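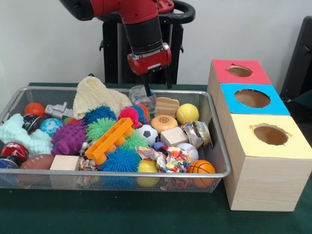 Lomska Basket Sorting: Data Card

Lomska is a set of teleoperated pick-and-place episodes for training manipulation policies. Each episode covers one object, from the arm's approach over a full wire basket to release into one of three round holes in the box beside it. The set was recorded at the Gunham lab and is maintained by Selorm Odoi.

Contents

The current release has 3627 episodes. Of these, 400 are held out for evaluation and should not be used for training. The split was made by session, so no arrangement of the basket appears on both sides.

Each episode folder contains:
- video from the fixed camera
- joint positions and gripper opening at every time step
- the text instruction the operator was given
- an outcome label: placed, dropped, wrong hole, or abandoned

Objects

The basket is kept crowded on purpose. It holds balls of several kinds (soccer, tennis, baseball, mini basketball, soft puffer balls with rubbery filaments), a brown toy football, a toy car, wooden blocks, cloths and a few odd shapes such as the purple spiky animal and the orange hamburger. Some things are hard to grasp from above. The clear plastic container and the shiny tape-like item give the most trouble for depth estimation, and the puffer balls deform enough that gripper opening is a poor guide to whether one is held.

The holes are named by the color of the top panel: yellow in front, blue in the middle, red at the back. Instructions always use the color, for example "put the tennis ball in the blue box."

Collection

Operators were Elvia Solís, Cherry Mae Umali and Fulgencio Figueroa. A session is 24 episodes. Before each one the operator empties the basket, tips everything back in and does not arrange it by hand. Failed grasps stay in the recording. An operator may retry up to 3 times and then marks the episode abandoned.

Outcome labels were entered by the operator and checked against video by Védís Overgaard. Where the two disagreed, her label is the one in the file and the original is kept under outcome_raw.

Known problems

- Sessions from January have a gripper opening offset. The corrected values are in gripper_fixed.
- Cloths are underrepresented. Operators tended to leave them until last.
- The cardboard around the yellow hole wore down during collection, and its edge is torn in later sessions.
- The background is a plain white wall throughout. Expect poor transfer to other rooms without augmentation.

Changes

Sat 8 April: removed duplicate episodes, added outcome_raw.

Questions and label corrections go to Selorm. Please include the episode number.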